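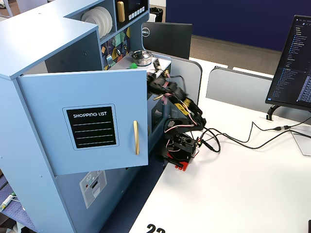
Volume 40, Issue 7

Reading a still life slowly

Tomoyo Tanabe has been curator of Dutch and Flemish painting at the Merrick Museum in Jostgate for seven years. She spoke with the Bulletin in March about the rehanging of the Kirton Bequest.

The bequest includes 263 works, most of them small panels from private homes. "They were bought by brewers and cloth merchants," Dr. Tanabe said. "People lived with them. We have hung them lower than before, at the height of a seated person."
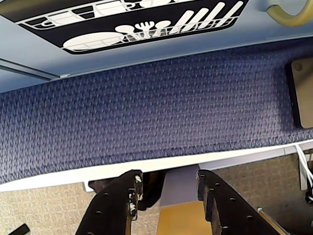 Woven pattern in navy and slate blue.

Asked which works visitors tend to pass by, she named the breakfast pieces. "A herring, a roll and a glass. The painter has spent weeks on the rim of that glass. I ask our student groups to stay with one picture for 40 minutes, and they complain for the first ten."

The museum's conservator, Rok Grgić, has removed discolored varnish from several of the panels. 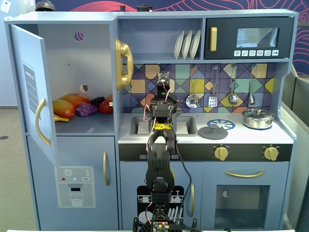 Dr. Tanabe described the results as modest but welcome. "The grays have come back. In a Dutch interior the gray wall does a great deal of the work, and for decades ours were brown."

A full catalog, edited by Beatriz Garcia, is in preparation. The galleries reopen to members on 6/1/23.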